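Skutine Grid Sheet Notes
Version 2, maintained by Hafþór Þórarinsdóttir

Covers the printed grid sheets we lay out parts on before sorting them. Read it before you complain to Troels.

Known issues
- Sheets smudge. Cleaning moves the smudges somewhere new.
- The plain margin is not a place to write your phone number.
- Print at 100 percent. "Fit to page" cost us 8 sheets in April.

Surface sample
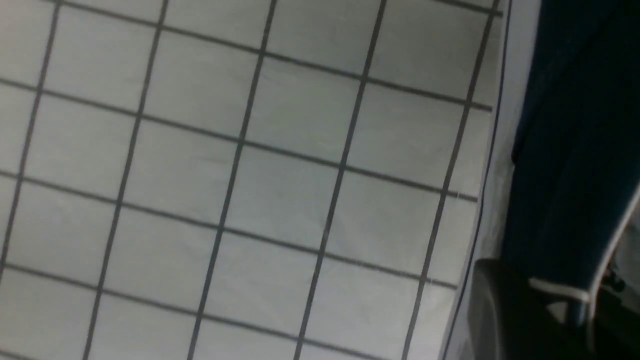 Fig. 1. Dark gray grid on white, right-hand margin, smudges included.

License: take it, keep our name on it.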